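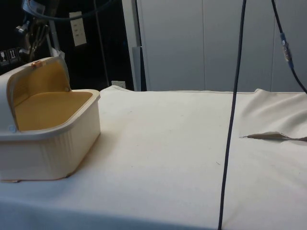 Urkari today released the specification for the Semiten line of lidded storage boxes, intended for bread, dry goods and small household items kept on a counter or table. The line goes on sale in November and replaces the earlier Skemine boxes, which had a loose lid. The Semiten lid is hinged to the body and remains attached when open. In the off-white version, the interior floor and the underside of the lid are mustard yellow, and the outer walls carry fine vertical ribbing below a rounded rim. A small latch is fitted at the top edge of the lid.

The line consists of 13 models in 2 heights. All models share one hinge and one latch, and both parts can be ordered separately under the same stock number regardless of the size of the box. Replacement requires no tools. The pins are pressed out from the inside of the rim and the new pins are pressed in from the outside.

Loading and cleaning instructions are supplied on a printed sheet. Bread should be cooled fully before storage. Crumbs are removed dry, and the interior is then wiped with a damp cloth and mild soap. Abrasive pads will dull the outer surface and are not recommended.
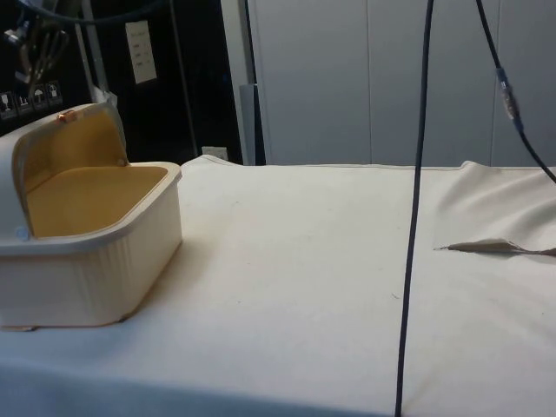
Can the box be filled with the lid left standing open?

The lid is designed to stay up during filling, provided the box is on a level surface and has clearance behind it. On shelves with limited depth, the box should be pulled forward before opening.

Retail distribution is handled by Tamošiūnaitė, which will stock the full line at 253 outlets. Orders placed before the sale date ship in the sequence received. Spare hinges and latches will be available from the same outlets
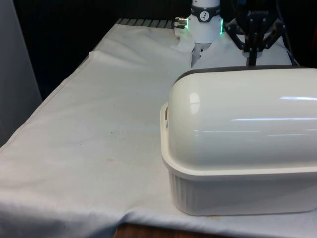
and by mail from the Urkari parts desk. Existing Skemine lids do not fit the new body. Skemine owners may continue to order lids for the older boxes while stock remains; no further production is planned.

Retailers requiring dimension sheets, carton quantities or shelf labels should contact the Urkari trade office.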